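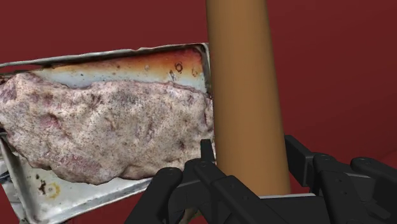
Sunday, the rental, night one

We have arrived in Lorkstead, or at any rate in the field beside it. The listing said "steps from the village" and I suppose everything is, if you take enough of them. I took them in the wrong shoes, with the blue suitcase, because the lane is too narrow for the taxi and the driver had seen it before and wasn't going to try.

The key was supposed to be in a lockbox by the door. There are two doors. The lockbox was on neither of them, it was on the gate, under a hedge that has been allowed to express itself. Code 257 and then a letter, except the lockbox has no letters. I called the host, Magdolna Bozsik, who picked up on the first ring and said, "Oh, ignore the letter," as though I'd been making a fuss about it. Very nice voice. I forgave her most of the lane.

The place is called Trodden. It's on a slate by the gate in white paint. Attila thinks it must have been a longer name once and the rest fell off. I think somebody chose it, sat back, and was pleased.

What the listing got right: the view, the bath, the stove. What it got wrong, or let's say told in its own way: "sleeps 4." It sleeps 2, and then there is a landing with a foam thing on it that folds out into a longer foam thing. The other two people would have to be very fond of us and quite short. Also "fully equipped kitchen," which has a fish kettle, a melon baller, eleven egg cups and no can opener. I opened the tomatoes with a screwdriver and a lot of language.

The guest binder is a joy. 41 pages, laminated. There is a whole page on the correct way to close the bathroom window and one line on the heating, which says "Heating: see Bruda." We looked for Bruda. We thought it might be a neighbor. Attila went as far as the next house and asked a man with a wheelbarrow, who said he'd never heard of her. Then I found it on a sticker on the boiler, in the closet behind the vacuum cleaner. Bruda is the boiler. Bruda has three knobs and a small flame you can see through a window if you lie down on the floor, so I lay down on the floor in my coat and had a look, and Attila read to me from page 22 about the window.

She came on at 6:30. I'm calling her she now, thanks to the wheelbarrow man.

We paid a cleaning fee that would cover the cleaning of a ferry, and then on page 38 we are asked to strip the beds, run the dishwasher, sweep the hearth, take the trash up to the road and "leave Trodden as you would wish to find it." I would wish to find it with a can opener.

To be fair to the place, and I'm trying, Attila Kozma having told me in the taxi that I start every vacation like a building inspector, the bedroom is lovely. Low ceiling, thick walls, a window seat with a cushion that somebody has mended by hand. The bed is enormous. You go in from the foot end like a swimmer. Sheets smell of outdoors. There was a jar of plum jam on the table with our names on the lid, both spelled right, and that's more than my dentist has managed.

We booked through Aidoo, who have already sent me a message asking me to rate my stay. I'd been here for one hour and spent most of it in a hedge. Five questions, with smiling faces to press. I pressed the middle face for "check-in" and then felt bad about the jam and couldn't find a way to change it. So that's hanging over me.

Dinner was pasta with the screwdriver tomatoes. Ate it in the window seat with our feet up and watched the light go off the hill. Not a word about the lane from either of us for a good twenty minutes – then Attila wondered out loud how we'd get the suitcase back up it, and I told him we live here now.

Tomorrow: village. Bread, milk, matches, can opener (buy one and leave it, write it in the guest book in large letters). Ask Mrs. Bozsik what the third knob does. There is a noise in the closet that I'm fairly sure is only Bruda, going to bed.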